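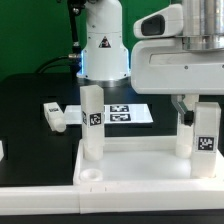
Yurani Londoño wrote back that a black top will show every speck of dust and she'd have picked another colour. We take the point, but it was in the Netico quote you approved.

Bench fit-out, October. The green backdrop is up behind the black benchtop and the tray is in place. Aitken claims the finish is good for 27 months of daily wiping. We doubt it, and are holding back $200 of their invoice until we've had 5 months' use. Godville still wants 2 more benches. We would not fund them yet.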